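What an Old Office Computer Still Has to Give

By the magazine's workshop correspondent

In November the storage room of our building in Onidport was emptied, and I was asked if I wanted the old desktop computers. I said yes before I asked how many. My wife is still not completely happy about this answer. But I had wanted for a long time to write about what is inside such a machine, and what a patient person can take out of it and use again. 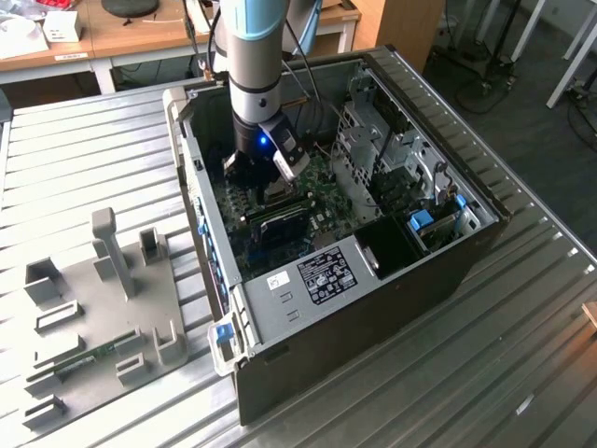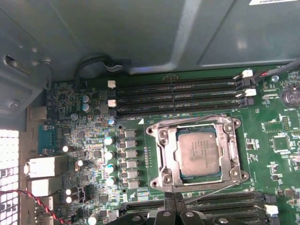
A tower on its side with the side panel off, and a motherboard with its processor in the socket frame.

The outside of an office computer tells you very little. It is a dark box, and most people never see it open in all the years they work beside it. When you lay the tower on its side and take off the panel, it becomes a small town seen from a hill. The motherboard is the ground, and the power supply is the big factory that feeds everybody. The drive cages are like apartment houses, and the thin cables go over the roofs.

I like the business towers better than the home models. The people who designed them were thinking of a technician with 300 machines to look after and no time to search for the right screwdriver. For this reason many parts are marked with color. In the tower on the metal table there are blue latches along one rim, a blue clip at the front corner and blue tabs farther inside, by the drives. In the towers I know, blue means "you can touch me." I have opened cases where no part is marked at all, and there I have lost skin from two knuckles.

The memory is where I advise everybody to begin. The modules stand in long slots with a latch at the end. You press the latch outward and the module lifts a little by itself. Hold it by the edges and put it in an antistatic bag. A memory module is light and strong for its size, and if it was working when the computer was switched off, very often it will work in another machine of the same age. The Shehata repair shop near the harbor pays for good ones by the piece, and they have a drawer with labels for each kind.

The processor needs more respect. It sits under a metal frame, and a thin lever holds this frame closed. The lever is under tension and comes up with a force that surprises you the first time. Before you reach it, the cooler must come off, and under the cooler is the gray paste, often dry like old toothpaste. I clean it with alcohol and a coffee filter, which leaves no fibers. Then open the frame and lift the processor straight up. If you tilt it, you can bend a contact, and a bent contact costs you the whole board.

Look also at the capacitors, the small cylinders that stand up from the board. A healthy one has a flat top. If the top is round like a loaf of bread, or something brown has come out, I put the board aside for recycling and do not try to sell it.

The power supply is the one part I never open. It can keep a charge after the cable is pulled out, and the money inside it is not worth the danger. I read the label, write the wattage on a piece of tape, and test it closed. The good ones go to Celtum, a club which meets on Saturday afternoon and builds computers for families. They have given away 76 so far, and the next ones are promised already.

What remains is metal and plastic. Radell, the scrap yard on the north road, takes the bare cases by weight, and the price is poor. Some 200 boards filled one of their cages when I visited, waiting for the truck. I stood there a little too long, looking for white latches on empty memory slots and wondering who had the modules now.

My own pile is smaller than it was. I do one tower in an evening, with the radio on and a muffin tin for the screws, and I put the case screws and the drive screws in different cups, because the threads are not the same.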